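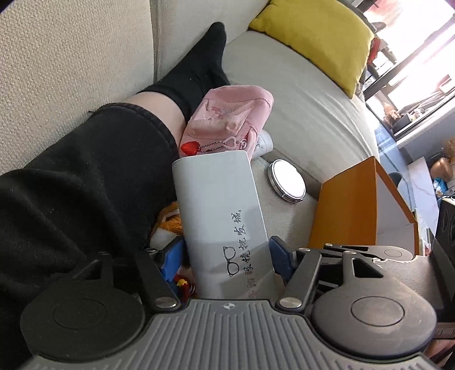
A hand-held gripper closing on an eyeglasses box, with a sofa behind.

The Stenovum Open Day (regulars just say "the Elton day") is a yearly public demonstration of robot grippers and home-tidying automation, held each October at the Stenovum workshop on Elton Street in Ciststead. I've been to four of them now, and I wrote most of this entry for the town wiki, so forgive me if it sounds like somebody talking -- it is somebody talking!

Background

Stenovum makes grippers and the software that goes with them. The firm moved into the old Romaniuk bakery building, and a lot of people in town still call it Romaniuk's (the sign was left up over the side door, and I hope they never take it down). The open day started as an evening for neighbors who wanted to know what all the boxes being delivered were for. Tamara Nechyporuk, who runs the demonstrations, told me the first one had more staff than guests. The year I'm mostly writing about here drew 1310 visitors, going by the clicker at the front door, and I believe it, having stood in the line for the coffee.

What you see

Doors open at 10 in the morning and the downstairs hall is set up as a string of small stations. The big arms are at the back behind a rail, and that's where the kids go first. I always end up at the hand-held table instead. The idea there is that a person carries the gripper around and picks things up with it, a camera records the whole business from the gripper's point of view, and the recordings are later used to teach a robot arm the same moves. You get to hold one yourself, and it's a bit heavier than I'd guessed from across the room.

The model in the photo at the top has two black hinged finger arms with triangular cut-outs, and blue rubbery pads at the tips. The pads are the part everyone wants to poke. Tamara lets them. She told our group that the stiff plastic tips on an early version kept shooting pens across the room, and she still has a dent in a cabinet to show for it.

The box it has hold of says 眼镜批发城, which means something like "eyeglasses wholesale city," and there's a little drawing of a pair of glasses next to the writing. Boxes like that are fussier than they look. Squeeze too hard and the sides buckle, too soft and the thing slides out and lands on your foot. I asked why they bother with sofas and cushions and Tamara said a clean bench teaches a robot about clean benches, and her own living room has never looked like one. Plush toys, pouches with charms on them, a compact mirror, all the stuff that piles up on a seat by the end of the week -- that's what the thing has to cope with in a real home.

The talk

The talk is at 2 in the afternoon, upstairs, and it fills up fast. There are 70 chairs and people stand along the wall. It runs long every year. The first half is a slide show of recordings, good grabs and bad ones, and the bad ones get the laughs. The team had 2822 recordings of box pickups alone by that October, sorted by hand, and Tamara played a string of the worst without any comment at all. I nearly cried.

The second half is questions. Somebody always asks about jobs, somebody always asks whether it can fold a fitted sheet (no, and please stop asking, she says), and a man in the front row wanted to know if it could find his reading glasses. She said it could pick up the box, at least.

Taking part

Visitors can sign up to try a few pickups of their own, and if you tick the line on the form your tries are kept with the rest. Last time they collected about 2000 of these over the day. Mine are in there somewhere, including one where I chased a box of tea bags the whole length of the table. Children need a grown-up with them at the hand-held table, and bags go in the cloakroom.

Getting there

The workshop is a short walk up from the Ciststead bus stop, and the side door under the Romaniuk sign is the one without steps. Parking on Elton Street is hopeless by late morning. Entry is free, the coffee isn't, and the poppy seed rolls are usually gone before the talk starts, so buy yours on the way in.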